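Gripper Evaluation Service - Frequently Asked Questions
Last updated 16/02/2025

What does the Werkden evaluation service do?
Werkden compares grippers, arms and controllers on behalf of companies that are considering a purchase. We do not sell equipment and we receive no commission from suppliers.

Who may request an evaluation?
Any registered business may apply. Requests from schools and colleges are handled by our Prosalthorpe office under separate terms.

How many grippers can be compared in one request?
A standard request covers 2 grippers on the same arm. Additional grippers may be added until the day the test plan is signed.

How many grasps are performed?
Each gripper completes 800 grasps over the full set of objects. A short evaluation of 209 grasps is available for clients who need an early indication only.

May we supply our own gripper?
Yes. Please send the mounting drawing and the controller manual with your application. Grippers that require compressed air must be declared in advance - the bench is set up for electric models by default.

Which objects are used?
The standard set has 64 household and packaging items. Clients may replace any of them with their own products, provided that these are clean and free of sharp edges.

Why are empty drink bottles part of the set?
Thin plastic gives way under light pressure, and clear walls are difficult for many cameras to detect. Bottles are tested without caps, both standing and lying on their side.

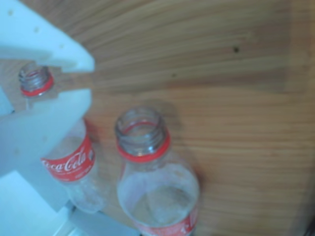 Grip force is set by the operator before each series and remains fixed until the series ends. If a bottle is permanently dented, it is replaced and the grasp is recorded as damaged, even when the lift was completed.

Are the results confidential?
Reports are released to the client only. Summary figures may be shared with the supplier if the client agrees in writing.

When is the bench closed?
No evaluations are scheduled in the second half of December. Applications received in that period are answered in January.

Whom should we contact?
Please write to Rohani Ngui, Evaluation Coordinator, and state the make and model of each gripper.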